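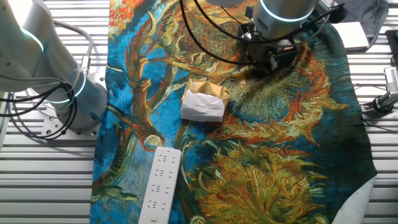

**CONDHOLM, Mar 27, 2020** — The front door at Stolalo, the fabric shop on the corner of Mill Street that has been selling cloth to this town for longer than most of its customers have been sewing, is locked for now, but the phone behind the counter is very much in use. The shop stopped letting people in to browse last week, and it has moved everything over to telephone orders and pickup from the side window, the one facing the alley that used to be for deliveries. Anyone who has ever tried to buy cloth without touching it will understand that this takes some doing. A plain navy cotton is easy enough to talk through, but a painterly print in bright blue and teal and rust, with a twisting branch running down it and a round cream blossom ringed in orange strokes, can take a good long while to put into words, and then the caller wants to know what the back looks like (pale and plain, in that case) and whether it would go with a green couch.

The staff say they don't mind a bit. Calls are taken from 9 in the morning, and the line tends to be busy right up to lunch. A good many callers have an order in mind, and a good many others, it must be said, have a question about a stuck zipper or a pattern they cut out three winters ago and have only now found again at the back of the closet. Both kinds are welcome. The shop asks only that callers have their measurements written down before they dial, and that they know the width they want as well as the length, as that seems to be the part people run off to look for while the next person waits.

Orders placed before noon can usually be picked up the same afternoon. They are put in a paper sack with the last name on the front and set out on the ledge of the side window, and customers are asked to stay in their cars until their name is called, then come up one at a time. Payment is by card over the phone. If you have an account at the shop, and plenty of Condholm families do, you can have it written down there the way you always have. The shop is keeping its usual minimum cut of a quarter yard for quilting cotton and half a yard for everything else.

The remnant bin, which regulars will tell you is the real reason to go in, has been the hardest thing to manage from a distance. After some back and forth the shop decided to tie the remnants into bundles by color and sell them at $7 each, with warm colors, cool colors, and a mixed bundle for those who like a surprise. They are not returnable, and they may include a bit of corduroy. The first lot of 123 bundles went faster than anybody expected, and a second lot is being folded and tied this week. Callers may ask for "mostly florals" or "please, no more plaid" and the staff will do what they can, though no promises are being made about the plaid.

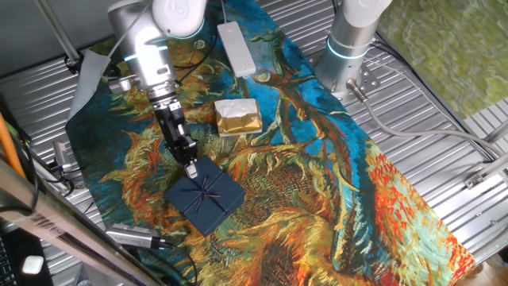
Thread is in good supply in nearly every color, and so are pins, bobbins, bias tape and buttons. Elastic is another story. The quarter-inch kind ran out almost overnight, as it has in shops everywhere, and the next shipment is expected in April, with no firm day given by the supplier. Until it comes, the shop is keeping a waiting list by the phone, and each household will be able to buy up to 8 yards so that there is enough to go a little further down the list. Sewers who have a card of elastic sitting in a drawer from some long-ago project are encouraged to look for it, and to give it a good stretch before they use it, as the old stuff can go crumbly inside without showing it.

The Tuesday-style drop-in sewing circle that met at the long table in back is on hold, naturally, and so is the beginner's quilting class that was due to start next month. Those who had already paid for the class can have their money back or leave it on account, whichever suits them better, and the shop would appreciate a call either way. The circle has been keeping itself going by telephone, after a fashion, with members ringing each other up in turn to report on what they are working on. There is a baby quilt well under way, a set of kitchen curtains that has been taken down and hemmed again, and a jacket lining about which the less said, the better.

Peng Hardware, two doors down, has a similar arrangement, with orders taken by phone and brought out to the curb, and the two shops have agreed to let customers wait in the shared lot behind the buildings. Please pull all the way forward when you park there. The alley is narrow, the delivery truck still needs to get through in the mornings, and there was a bit of a tangle earlier this week that was sorted out with good humor but took quite some time.

Machine repairs are the one service that has stopped altogether. Machines that were already in the shop are being finished and returned as parts allow, and their owners will be called when they are ready. The shop cannot take in any more just now, though it is happy to talk a person through cleaning out the lint under the needle plate, which cures more troubles than you might think. Scissors can still be left for sharpening, in a box or a sturdy envelope, please, with a name and phone number on it.

Hours at the side window are noon to five through the end of April, and will be looked at again after that. A card with any changes will be taped inside the front door, low enough to be read from the sidewalk. The shop's number is the same one it has always had, and if the line is busy, the staff ask that you give it a few minutes and try again.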